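5. Setting up the bedroom unit

Read this section before you plug anything in. The quick start card in the box says you can be up and running in a few minutes. The card leaves out the part where you decide where the unit goes, and most complaints about the Bernell dehumidifier come down to that.

5.1 What the unit will and won't do

The Bernell takes water out of the air in one closed room. It won't dry a wall that is wet from a leaking gutter, and it won't cure a cold corner behind a wardrobe. The sales page calls it a "whole-home moisture solution." We don't use that phrase in this manual. If you have a three-bedroom house with damp in every room, you need several units or, more likely, a roofer.

It also makes some heat. Some owners have told us they turned their radiators down because of it. We would not plan a heating budget on that.

5.2 Choosing a place

1. Pick the room with the worst window condensation in the morning. If you aren't sure, wipe all the bedroom windows dry before bed and check them when you get up.

2. Set the unit on a hard, level floor. Carpet is allowed if it is short. Thick carpet blocks the lower intake, whatever the drawing on the carton suggests.

3. Leave 8 inches of clear space behind the unit and on both sides. Curtains count as an obstruction.

4. Keep it away from the head of the bed. The fan is described as "whisper quiet" on the carton. It is quiet for a fan.

CAUTION: Never run the unit on a bed, a chair or a shelf. The water tank is at the front, and a full tank makes the unit front-heavy.

5.3 Unpacking

Open the carton from the top and lift the unit out by its side grips. Do not pull on the tank handle. Take out the hose, the spare filter and the paper bag with the drain plug. The bag is small and gets thrown out with the packing more often than any other part, and Fullico charges for a new one.

Keep the carton through your first winter. The warranty terms ask for "adequate packing" on returns, and in our experience the service desk reads that strictly.

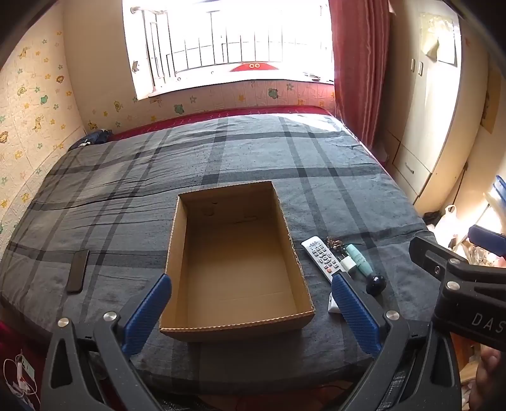
Stand the unit upright for 4 hours before switching it on. This lets the oil in the compressor settle after shipping. Some sellers say the wait is unnecessary if the carton was kept upright in the truck. You weren't in the truck. Wait the 4 hours.

While you wait, wash the tank in warm water with a drop of dish soap and dry it with a cloth. Check that the float moves up and down freely. If it sticks, the unit will either refuse to start or fail to stop when the tank is full.

5.4 First start

1. Close the windows and the door.

2. Push the tank in until it clicks. If the red light stays on, pull it out and try again with both hands.

3. Plug straight into a wall outlet. No extension cords, no power strips, no timer plugs.

4. Press POWER. The fan starts at once. The compressor starts later, with a low thump. The thump is normal. A repeated thump every few seconds is not, and you should unplug the unit.

5. Press MODE until the display shows CONT (continuous).

6. Leave it running overnight with the door shut.

NOTE: Don't judge the unit by the first tank. Bedding, carpet, clothes and plaster all hold water, and the first nights pull it out of them. Owners get excited about how much they pour down the sink and then write in a week later to say the unit has "stopped working." It has probably caught up.

5.5 Setting the target

After 7 nights, switch from CONT to a set target. Hold MODE until the number blinks, then use the arrows.

The factory setting is 40 percent. We think that is too low for a bedroom. It keeps the compressor going most of the night, costs you money and leaves some people with a dry throat. Start at 55. If the windows are still wet in the morning, go down one step and give it a few nights before you touch it again.

The number on the display is the humidity at the intake, down by the floor. It is not the humidity of the room. Before you trust it, put a cheap separate gauge on a nightstand and compare. Wilma Mertens, who tested the unit for this edition in her own back bedroom, found the two never agreed and ended up going by the nightstand gauge alone. We now suggest the same.

5.6 The AUTO button

AUTO is supposed to learn the habits of the room. We ran it side by side with a fixed target and could not find a benefit. It also resets after every power cut without telling you. Use it if you like. The rest of this manual assumes you don't.

5.7 Using the drain hose

The hose is worth fitting only if you have a drain lower than the outlet on the back of the unit. Water will not climb. A hose that runs up over a window sill will fill the unit's base and then your floor.

1. Switch off and unplug.

2. Remove the rubber cap on the back and push the hose on as far as it will go.

3. Fit the drain plug in the tank opening. This is the part from the paper bag.

4. Run the hose downhill all the way, with no loops.

5. Check the floor after an hour, and again before you go to bed.

CAUTION: Do not leave the house for the weekend on a newly fitted hose. Thijs Hoekstra at the service desk keeps a list of ceilings damaged this way.

5.8 Bedding and clothes

You can dry laundry in the same room, and in November you probably will. Hang it so there is air between the pieces and keep it out of the airflow directly above the unit. The LAUNDRY button runs the fan at full speed and ignores your target. Remember to turn it off, as it has no time limit on older models.

Pull the mattress a hand's width off any outside wall. Turn the covers back in the morning and leave them for a while before making the bed. This costs nothing, and in a mildly damp room it may do as much good as the machine.

Scented pads and "air fresh" inserts sold for this unit, including the Jariso range, go over the filter and reduce the airflow. We don't recommend them. If the room smells musty after a month of drying, look behind the furniture.

5.9 If it doesn't seem to work

Unit runs, tank stays empty: the room may already be below the target, or colder than the unit can handle. Lower the target by one step and warm the room before calling anyone.

Ice on the coil: switch off and let it melt. Don't scrape it. If ice comes back in a warm room, call for service.

Display shows E4: tank sensor. Take the tank out, wipe the magnet on the float, put it back. The service sheet says to replace the sensor. Try the cloth first.

Windows still wet, gauge reads normal: the glass is cold. Single-pane windows will fog at humidity levels that are fine for everything else in the room. No setting on this unit will change that, and turning the target down to 40 only adds to your bill.

Brown water in the tank: dust from the coil. Clean the filter as described in section 6 and rinse the tank. Don't use the water in a steam iron, even if the filter is new.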